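How to Reset a Home Gym in One Evening

Posted Thursday, November 9, 2023

Home gyms don't get messy the way kitchens do. A messy kitchen starts to smell and forces the issue. A messy gym just sits there with a dumbbell where you left it, and in a week you've stopped seeing it. In a month you are draping things over the bench. By then the bench is a table, and you are a person who owns a very heavy table.

I have done this reset enough times to have a system. It takes one evening and no special talent. You will need a laundry hamper, a small box, a rag, a spray bottle of water with a drop of dish soap in it, and shoes with actual toes. Do not do this in socks. I did it in socks once, in May, and I can still tell you the exact weight of the plate.

Step 1. Clear the soft stuff first

Start with anything made of cloth or paper. Towels, shirts, wristbands, mail, instruction manuals, the magazine you were going to read between sets. These things hide the hard things, and the hard things are the ones that roll.

Cloth goes into the hamper without a sniff test. If you have to sniff it, you know. Paper goes into the box to be sorted later at a table, sitting down. The goal is to get it out of the room, and if you stop to read an article on grip strength you will still be standing there at nine.

Anything that belongs to a kid goes back to the kid's room now. If there are cartoons on it, I don't care how absorbent it is, it's going to be missed at bath time.

Bench pads attract more of this than any other surface in the house. They are flat, padded and at the perfect height for putting things down. 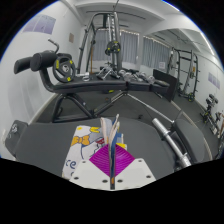
A towel and some reading material at the bench, before Step 1.

Once the pads are bare, resist the urge to sit on one and admire it. You've moved a towel.

Step 2. Get the plates home

Plates leaning against things are the second most common sight in a home gym, after the unused ab wheel. A leaning plate is fine until somebody bumps the bench, and then it's a wheel with a destination.

Pick them up one at a time with both hands, from a squat, even the little ones. It is very embarrassing to hurt your back cleaning up after the thing you bought to help your back.

Heaviest plates go on the lowest pegs. Put matching pairs together, one on each side of the rack if your rack has pegs on both sides. If yours has one peg in the middle, as older Camex racks do, hang the pair you use most on it and store the rest down low. Face the lettering out so you can read the weight. I know people who face it in because they like a clean look. They spend a lot of time tipping plates forward to see what they are.

Step 3. Dumbbells, in order, all the way down

Light on the left, heavy on the right. Or the other way. Pick one and never change it.

Check the bench tops for strays before you call the rack finished. Small dumbbells and loose handles like to stay behind on a pad, where they look intentional. If yours are the adjustable kind, the handle and its collars should live together. I keep mine in a Kedo bin on the floor at the end of the rack. Any bin will do, so long as it's too small to hold a sweatshirt.

Now wipe the handles. Use the damp rag, then a dry one. Knurling holds on to chalk and other things I'd prefer to call chalk. An old toothbrush gets into the grooves, and after that it is a gym toothbrush forever, so mark it.

Step 4. Deal with the bar

A loaded bar should be unloaded when you're done with it. Everyone agrees on this and then goes to take a shower.

Strip it evenly, one plate from each end in turn. Taking everything off one side first is how you find out what a lever is. Once it's bare, wipe down the sleeves, the thick ends where the plates go, and give each one a spin by hand. It should turn freely. If it grinds, it wants a drop of light oil and a rest. I use 2 drops, because I can't be trusted with the bottle.

Leave the bar racked and centered. Walk around the end of it a couple of times. If you bruise a hip, the bench is too close.

Step 5. Wash the pads

Spray the rag, never the pad. Water that gets in at the seams stays in the foam, and foam has a long memory. Wipe from the head end to the foot end, flip the rag, and do it again.

Foam rollers, the kind that hold your ankles or shins, need extra attention at the ends. Slide them off if yours come off easily. Mine are on an old Buzatu bench and haven't moved since I put them on, so I turn them in place and clean what comes around. Skip bleach and anything lemon scented. Bleach cracks the cover, and lemon makes you think about dessert.

While you're down there, put a wrench on the bolts. Snug is enough. Look at the adjustment pin too and make sure it seats all the way. If you find a bolt on the floor, stop and figure out where it came from before anyone lies down on anything.

Step 6. Floor last

Sweep, then vacuum, then a damp mop if you have rubber tiles. Move the bench and do under it. You'll find a hair tie, a collar you already replaced, and a receipt. Mine was for $200, from a place called Tistau, for a cable attachment I've used twice.

Step 7. Give the junk somewhere to go

Everything you cleared in Step 1 will be back by Sunday unless it has a better place to land. Two hooks and a wall pocket fix most of it. Towel on one hook, sweatshirt on the other, notebook and reading matter in the pocket. Mount them by the door, within reach, at shoulder height. If the hook is farther away than the bench, the bench wins.

Keeping it that way

Set a timer for the last two minutes of your workout and spend them putting back whatever you touched. I count this as my cooldown. The full reset I do every couple of months, or when company is coming, or when I can't find the toothbrush.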